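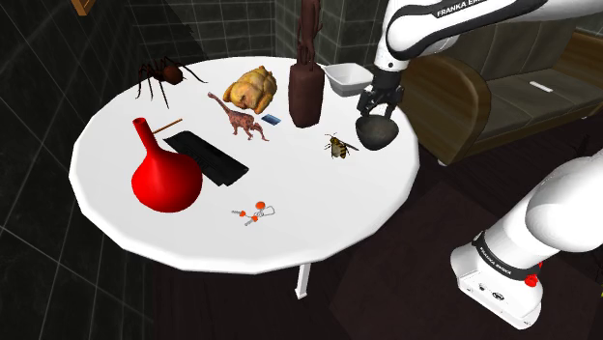
Die Cutting Press, Weekly Check
Drerholm print hall, press no. 14, built in 2004

Guard and light curtain: OK. Machine stops at once.
Emergency stops, both sides: OK.
Cutting plate: small scratch near the gripper edge. Can still be used for carton, please not for labels.
Creasing matrix: worn on two lines. New one is ordered from Cleltesar.
Pressure after warm-up, 60 sheets: even. No patching needed.
Oil level: low, was filled up.
Feeder suction cups: one is hard, change before the Tredunville job (700 boxes).
Floor around delivery: paper dust, must be cleaned every shift.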